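Sorting small control parts by tray: notes on the Stumden bench

Shehata Controls Newsletter, August 14, 2021

The Stumden bench has moved to a two-tray layout for small control components and consumables. The old arrangement was a single deep bin, shared by everybody, in which push-button stations, actuator heads and rolls of tape ended up in one pile. Scratched button faces were the usual result. A stock check in December listed 173 loose parts in the bin, and 5 of them could not be matched to a work order.

The replacement is simple. A red tray takes electrical parts. A blue tray takes tape and other consumables. Both sit on the grey fabric-covered table, with a strip of bare surface left between them. The fabric stops the trays from sliding and is quiet when a part is set down. It does collect lint, and it should be vacuumed before a fresh batch is laid out.

Trays of this type are sold for food service. They were chosen for the raised rim, which keeps round parts from rolling onto the floor, and for the flat bottom, which wipes clean with a damp cloth. Trays that have warped should be pulled, as a rocking tray will shift a part when the opposite corner is touched.
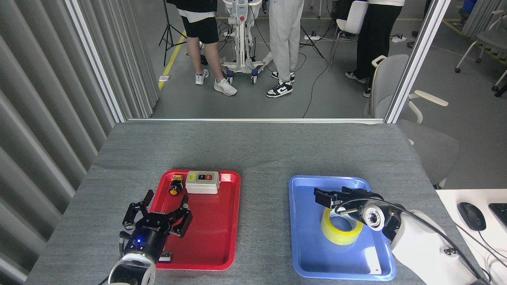 Placement within the red tray follows the order of assembly. Switch boxes go toward the back edge, buttons up, so that the colour of each button can be checked without lifting the box. Loose actuators and contact blocks go to the left of the box they belong with. The front half is kept as clear as possible and used for parts that are next in hand. If a box has a label, the label stays on until the unit has been wired and tested. Several stations in the Prenmont order were stripped of their labels too early and had to be opened again to confirm the contact arrangement.

Orange and red operators need a second look. In poor light the two are easily confused, and a stop button in the wrong colour will be sent back by the customer's inspector. Compare against the drawing, then against the colour card kept in the bench drawer. Do not rely on memory from the last job.

Packing tape is stored on edge in the blue tray. A roll laid flat picks up lint along the whole of one side, and the lint ends up on the adhesive the next time the roll is used. On edge, only a narrow band touches the tray. The free end should be folded under by a finger's width before the roll is put back. Clear tape that has yellowed is still acceptable for bundling cartons, but it should not be used over printed labels, where it makes the text harder to read.

Consumables do not cross to the red tray at any time. Tape residue on a button face needs solvent, and some solvents will cloud the plastic. If residue is found, use warm soapy water first, keep it away from the terminals, and set the part aside to dry before it goes any further.

The bench procedure has been reissued as sheet 300 and replaces sheet 173-B from the Clanton shop. The main change is at step 400, where the tray check now comes before the count. Copies are in the rack beside the parts window. Earlier copies should be recycled. 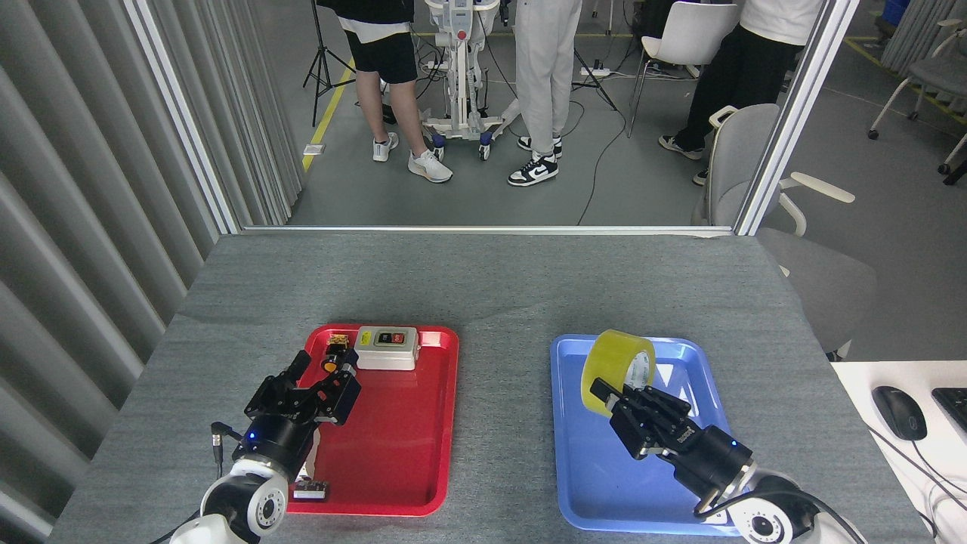
Ihor Palamarchuk wrote in from the Clanton shop to question the rule about storing rolls on edge. Narrow rolls tip over in his trays whenever the bench is bumped, and he has gone back to laying them flat on a sheet of waxed paper. He would also like a third tray for parts waiting on a drawing change, which at Clanton still end up beside finished work.

The waxed paper method is acceptable for narrow rolls and will be added to the sheet at the next revision. The third tray is under review. Until a colour is settled, parts on hold should be bagged, tagged with the drawing number and kept off the bench.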